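Everything you wanted to know about the Pletden Soup Swap, from what to cook to how to get your jars home in one piece. If your question isn't covered, ask at the front desk of the Thaler building and we'll add it!

## What is a soup swap?

You make one big pot of soup, divide it into jars, and trade the jars for other people's soup. You come with six quarts of one thing and leave with six quarts of six different things. It's a wonderful way to stock a freezer, and we love it more every year. 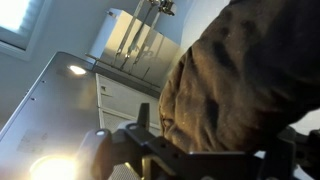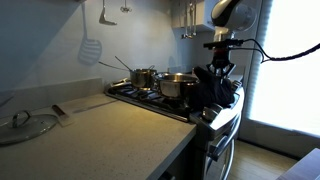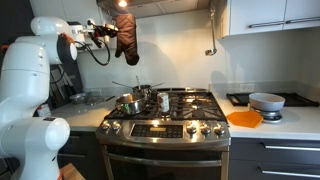 *In the kitchen: steel, utensils and a stove.*

## When is the next one?

The next swap is in October, upstairs in the Thaler building on Warkonent Street. Doors open at 2 and trading starts once the tables are full. We have room for 35 cooks, so please sign up early.

## Does my soup have to be fancy?

Not at all! Plain split pea went in the first round last time, and people were still asking for the recipe on the way out (it's on the Kumico board by the stairs, along with the corn chowder). Make the soup you like to eat.

## What should I put it in?

Quart jars or freezer tubs with tight lids. Leave an inch at the top, because soup swells when it freezes. Bring it frozen solid, in a cooler if you have one.

## What goes on the label?

- Name of the soup
- Every ingredient, including the stock
- The date you made it
- Anything to add when reheating, such as cream or noodles

Mark nuts, shellfish, dairy and wheat in capital letters.

## How does the trading work?

Everybody draws a number. Before the first pick, each cook gets a minute to tell the room about their soup, and this is the best part of the day. Songs have happened. Then we choose one jar at a time, in order, until the tables are bare.

## Can I bring my kids?

Yes, please do. They're often very good at the speeches.

## Which soups freeze badly?

Potato chunks go grainy and pasta goes soft. Cream can split. Beans, lentils, squash and tomato all come back beautifully.

*Page updated 13 June 2019*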